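Call for Participants: Small Accommodation Readiness Study, Jurmont District

863 views | 2 comments | 111 shares

Cultel is recruiting owners and managers of small accommodation businesses in the Jurmont district for a study of booking records, cancellation handling and seasonal staffing. The results will be used to set the default values in Skistora, a planning tool for guesthouses, inns and cabin operators with limited office staff. Participation is open to businesses of any legal form. Prior use of planning software is not required.

Background

Most planning tools sold to the lodging trade assume a property with a revenue manager, a channel manager subscription and at least three years of clean occupancy data. Operators in the Jurmont district generally have none of these. Bookings arrive by phone, by email and through one or more listing sites, and are reconciled by hand in a ledger or spreadsheet. Forecasts based on larger hotels overstate midweek demand and understate the effect of late cancellations in the ski season.

Skistora takes a property's room inventory, its booking history and its fixed costs and returns a week-by-week estimate of occupancy, cash position and staffing hours. The calculation method is settled. The default values are not. At present they come from published averages for urban hotels and need to be replaced with figures from properties of the size the tool is meant for.
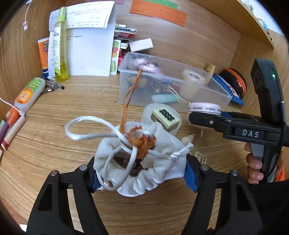 Does a property need to have complete booking records to take part?

Records may contain gaps. The minimum is one full winter season in any written form, including paper, with arrival date, departure date and number of guests for each stay. Missing prices can be handled separately.

Who may apply

Applications are accepted from businesses that meet all of the following conditions:

- The property is located in the Jurmont district and holds a current lodging license.
- The property was open to paying guests during the most recent winter season.
- The applicant is the owner or has written permission from the owner to share business records.
- The applicant can give access to cancellation records, or can reconstruct them from correspondence.

Properties run under a franchise agreement are not eligible, as their pricing is set elsewhere. Owners with more than one property may apply for each one, using a separate form. Campgrounds may apply only for their cabins or other permanent structures.

Restaurants, lift operators and tour guides fall outside the scope of this call. A separate study on day visitors is under review, and a notice will be posted if it goes ahead.

What participation involves

The study has four stages.

Stage one is a records review. A Cultel analyst visits the property or works from copies and enters the booking history into a standard table. Guest names, addresses and payment details are not entered. Participants who prefer to enter the data themselves will receive the table and a set of field definitions. The definitions should be read before any entry starts, particularly those for "no-show" and "late cancellation," which are often used interchangeably and are treated as different events in the model.

Stage two is an interview on fixed and variable costs. It covers heating, laundry, cleaning, breakfast supplies, listing site commissions, insurance and property tax. Exact amounts are preferred. Ranges are accepted where the amount varies by month, provided that the months are stated.

Stage three is a trial of the tool. The participant uses Skistora once a week through the trial period and records actual occupancy next to the estimate. No change to existing pricing or booking practice is requested during the trial, and the participant should not close off rooms or alter staffing on the basis of the estimates.

Stage four is a closing interview. The questions concern the readability of the weekly report, the time taken to complete entry and any field that was left blank on a regular basis.
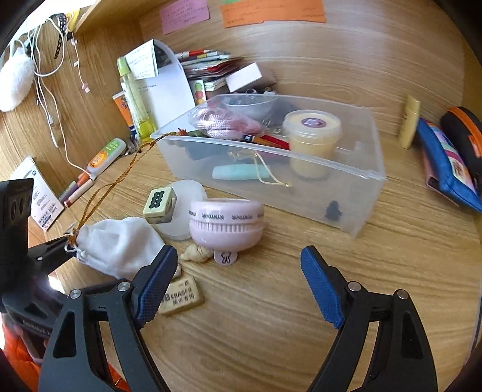

Stages one and two can be combined in a single visit if the records are on site. Stage three runs on an ordinary web browser, and a phone screen is sufficient for the weekly entry, though the cost table is easier to fill in on a laptop. Properties with an unreliable connection may submit the weekly figures by text message or on a paper form, which will be keyed in by Cultel.

Payment and costs

Each participating property receives $2000 on completion of all four stages. Payment is made by check or bank transfer to the business named on the lodging license. A participant who withdraws after stage two receives half of this amount. Withdrawal before the end of stage two is permitted at any time and carries no payment.

There is no charge for use of the tool during the trial. Participants are under no obligation to buy a subscription afterward. Payments may be taxable, and participants should consult their own accountant on this point.

Data handling

Booking tables are stored under a property code. The list linking codes to business names is held separately by the study lead and is not shared with the software team. Published results will be grouped by property size and by elevation band. Where a group contains too few properties to prevent identification, it will be merged with the adjoining group or left out.

Data will not be passed to listing sites, lenders, insurers or tax authorities, except where disclosure is required by law. Participants may request a copy of their own table in spreadsheet format at any stage. A request for deletion will be honored up to the point at which the defaults are calculated. After that point, individual records can be removed from storage but their contribution to the averages cannot be reversed.

Selection

Places are limited. If applications exceed capacity, properties will be selected to give a spread of room counts, elevations and distances from the lifts. Order of application is not a factor. Properties that close for part of the winter are encouraged to apply, as they are poorly represented in the existing data.

Applicants who are not selected will be placed on a reserve list unless they ask to be left off it.

How to apply

The application form is available from the Cultel office and from the front desk of the Dehghan building during business hours. It can also be sent by mail on request. The form asks for:

- business name and license number
- number of rentable rooms or cabins
- months of operation
- form in which booking records are kept
- preferred contact method and times

Booking records should not be enclosed with the application. Incomplete forms will be returned once for correction.

An information session will be held in the ground floor meeting room of the Dehghan building on Saturday, November 3, 2018, at 10 a.m. Attendance is optional and has no bearing on selection. The session will cover the field definitions and the weekly entry procedure, with time for questions on data handling. Applications may be handed in at the session or delivered by the end of that month. Selected properties will be notified in writing, and stage one visits will be scheduled so that the trial can begin in January.

Questions about eligibility or the study procedure should be addressed to Siamak Karimi, study lead, at the Cultel office. Questions about Skistora subscriptions cannot be answered through this call.

Share this notice (111)
Comments (2)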